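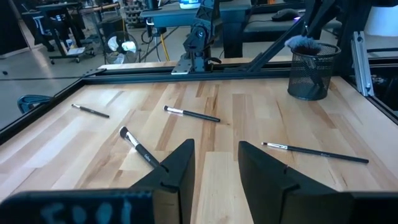
Last changed: 16/07/2019

Home | Tickets | Perception | Planning | Log in

Ticket 593 – grasp planner keeps picking the wrong end of thin brushes

Status: open, workaround in place

Right, so this one's been driving me up the wall since June! The job is to pick the makeup brushes off the table and put them in the mesh cup. The thick brush is fine. The thin ones get a grasp pose out past the ferrule, right on the tip.

What I've tried so far:

- Re-ran the wrist calibration on the Tramton rig. No change.
- Rolled Bilgin back to build 14. Worse, if anything.
- Dumped the masks from the segmenter. Aha – on the thin brushes the black handle drops out and only the shiny ferrule survives, so the planner thinks that's the whole object.
- Lowered the mask threshold to 70. Handles came back, but so did bits of the brown planks (sigh).

For now I've set the minimum mask length to 7 cm in the Stislow config, and anything shorter gets a second look before planning. I'd like a proper fix in the segmenter.

2 shares | 3 comments

Comments

Same thing on Runduslow with pens. Is your auto exposure on?

It is – will lock it and rerun tonight.

Please attach the masks as well.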